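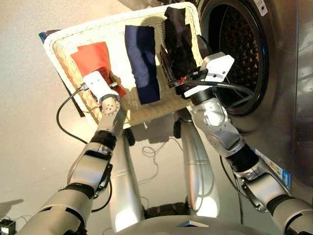
News > Local > Housing

2 min read

Shared laundry rooms in Birkholm to get new booking system

Tenants in Birkholm will book their laundry times online from April, when the housing company Brenness replaces the paper sheets now hanging in its buildings. The change covers some 700 apartments.

Under the new rules each household can hold two bookings at a time. A slot lasts 3 hours and is released to others if the machine has not been started within the first 20 minutes. The room on Nukport Street, the largest in the area, will also stay open later in the evening.

Brenness said the paper sheets had led to a steady flow of complaints about crossed-out names and double bookings. It received 58 written complaints last year, most of them from the Nukport Street buildings.

Tenants without a smartphone or computer can book by phone or at the rental office during opening hours. Washing will still be included in the rent, but the dryers will be charged per use. The price has not been set.

The tenants' association, Belay, supports the online system but objects to the dryer fee. It wants the charge put off until residents have had a vote. Brenness said it will reply in writing before the end of the year.

We use cookies to improve your visit. Accept all | Manage settings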